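Wicker baskets, and the white surfaces they live on

Quick one this week, been meaning to get these down since December. Baskets mostly. Cleaning them, what to put in them, and how to stop them wrecking a pale worktop.

Dust first, always. Dry paintbrush, the cheap flat sort, worked along the weave and then across it. Hold the basket upside down over newspaper and tap the bottom. Most of what's stuck in a lattice base will drop out by itself. If you wet it before you've done this you get mud in the gaps and you'll be at it with a cocktail stick all evening.

Then the wash. Bowl of warm water, small squirt of washing up liquid, cloth wrung out hard. Wipe, don't soak. Rims take longest – the twisted bands hold grease, specially if the basket's been near the cooker. An old toothbrush gets in there.

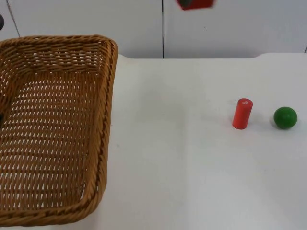
Dry it the same day. Out of the sun, off the radiator, propped on its side so air gets through the base. Mine went on the rack by the back door at Lamlow and it needed 5 hours before the bottom felt right. Don't put anything back in untill it does.

Open-weave bottoms let everything through. Onion skin, crumbs, lentils if a bag splits. Cut a liner out of an old tea towel, or brown paper if it's for veg. Paper gets binned when it's grubby, tea towel goes in the wash. No liner for bread, it sweats.

Snaggy ends – snip them flush with nail scissors, never pull. A loose strand can be tucked back under its neighbour with a blunt knitting needle and a dab of wood glue. Peg it overnight.

Squeaky or brittle? Fine mist of water from a plant sprayer, leave it an hour, then dry as before. Twice a year is plenty.

Now the white stuff. Tabletops, panels, painted walls, all the same problem. Wicker rubs, and pale paint shows everything.

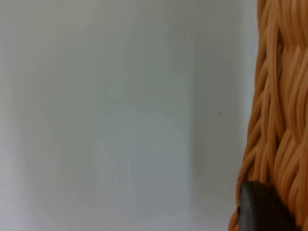
Umali

Grey smudges and pencil ghosts: try a dry white rubber first, the school kind. Then a damp cloth with a pinch of bicarb, light circles, rinse, dry straight away so you dont leave a tide mark. Test in a corner. Matt paint goes shiny if you scrub and there's no getting it back short of a repaint.

Single specks, use a cotton bud. Wiping the whole wall for one dot just spreads it.

Keep textured things a finger's width off the wall. Felt pads under the corners of heavier baskets, 3 pads will do for a round one. I buy the Rarero sheets and cut my own.

Lift, don't drag. Coloured wicker can leave a bit of itself behind, so rub a damp white cloth on it before it goes anywhere pale. If the cloth comes up coloured, stand it on a tray.

Drawer liners next time, if I get round to it.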